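Vinport Locker Guide – Section 4: Setting Up Your Locker for the First Time

December
By Demetrius Lyons

Welcome to the part of the guide most people turn to first! If you have just been given a locker at the Lunderstead building, you should have a small envelope with your locker number and a starter code in it. Keep that envelope until you have finished every step below – I have had to look up a good many codes for people who threw theirs out on the way down the hall.

Before you begin

Find your bank of lockers on the floor map by the Emidside entrance. Numbers run left to right along the top row, then drop down and start again at the left, so your neighbor's number may not be where you expect it. Read the number plate twice before you try a code, please.
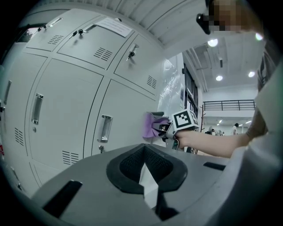 4.1 Opening the door and setting your own code

1. Stand squarely in front of the door and press the C button once to wake the lock. A green light means it is ready for you.

2. Enter the starter code from your envelope, then press the key symbol. You have 40 seconds to open the door before it locks itself again, so there is no need to rush.

3. Pull the handle straight toward you. If it feels stiff, push the door in gently with your palm and try once more.

CAUTION: Never pry at a door with a screwdriver or a ruler. A bent latch takes a good long while to replace, and you will be without a locker until the part comes in.

4. With the door open, hold the key symbol until you hear two beeps. Type a new four-digit code, press the key symbol, and type it again.

5. Test the new code with the door still open. I know it is tempting to skip this one, but do it anyway – and then do it once more with the door closed.

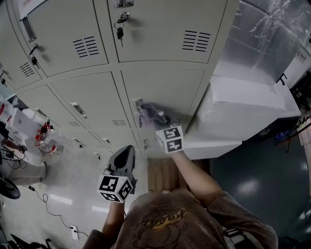

Figure 4-2. Reaching for a door handle in the middle row.

4.2 Loading your locker

Hang coats first and put shoes at the bottom, on a tray if you have one. The shelf is rated for 40 pounds, which is plenty for books and a lunch bag. Leave a little space around the vents so that gym clothes and rainy-day jackets can air out over the afternoon.

NOTE: Magnets are welcome inside the door. Tape and stickers are not, as the glue is a real chore to get off.

4.3 If the lock will not wake up

The battery may be low. Call the Bratu help desk at extension 58 and give them your locker number. They can open the door for you and put in a fresh battery while you wait, and your code will still work afterward.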